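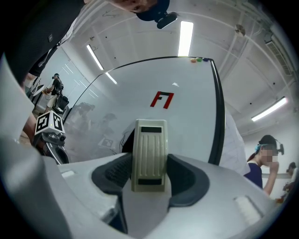
Notes from the Brulen visit, typed up on the train so forgive the state of them.

Went in September for their HR open day. Eleven of us signed up, mostly people who run payroll and hiring at smaller places, plus two from Kola who I think were really there to poach. Coffee at the door, badge, no lanyard, straight upstairs. Good start.

Marit Fjeld runs people operations there and did most of the talking. Quick talker. Main thing she wanted us to see was how they handle the first 15 days of a new job, start to finish, and what they stopped doing. They stopped the big welcome presentation. Stopped the binder. New hire gets one page with five names on it and has to have a short chat with each before the end of week two. The manager is on the list. So is somebody from a completely different floor, picked by payroll, which I liked more than I expected to.

Asked what happens if the manager is away. She said it gets moved to the deputy and logged. Logged where? In Lodulgate, their leave and records system. We got a short demo. Looks fine, a bit gray, too many menus. Leave requests take two clicks and the approval goes to one person only. At our place it goes to three and sits there.

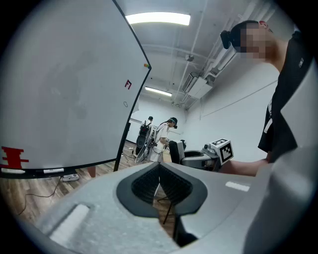

Exit interviews came up after the break and this was the part I'd have paid for. They do them twice – once in the last week and again a couple of months later by phone, when people have calmed down and say what they mean. The second call is optional and most say yes, according to Marit. I'd pictured slides for all this but it was talk and a big whiteboard, black frame, wooden floor underneath, people on their feet. Suited me, I fall asleep at slides. She reads every set of notes herself and a short summary goes to the department head with names off. Someone asked wether names off means anything in a team of four. Fair point. She said for small teams they hold the notes back untill there are more of them, and she knows that's slow.

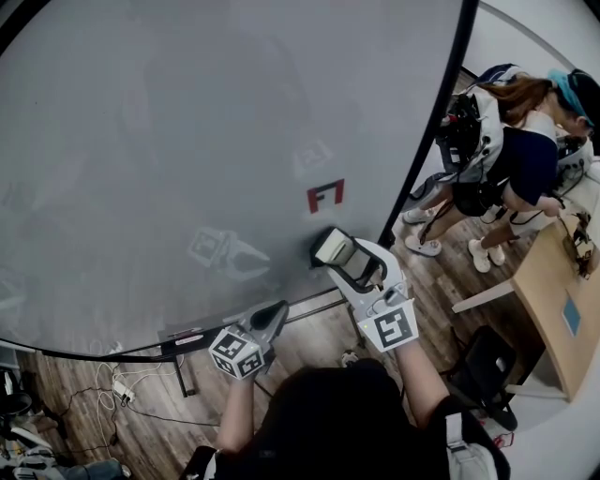
The phone calls are made by an outside firm, Chaimongkol, and not by anyone in house. Cost wasn't given. I asked twice. Would guess it's out of reach for us but we could swap with another company, we call theirs and they call ours. Mentioned it to one of the Kola people, she was keen, have her card somewhere.

Job grades next. Less good. They have 11 grades and even the staff showing us round couldn't explain the gap between six and seven. To be fair Marit said it's being redone. Felt rushed, we were already over time and lunch was getting cold next door.

Lunch – soup, rolls, fine. Sat with a man who does hiring for a bakery chain, all seasonal, and he keeps a list of everyone he'd have back and texts them in early fall. No system at all, just the list. Stealing that.

To do when I'm back:
One page with the five names, try it on the next starter.
Cut leave approval down to one person.
Ask about second exit calls, find that card.
Send Marit the absence form she wanted, before I forget.

They're running it again in spring, sign up early if you want the afternoon slot, I'm told it's quieter.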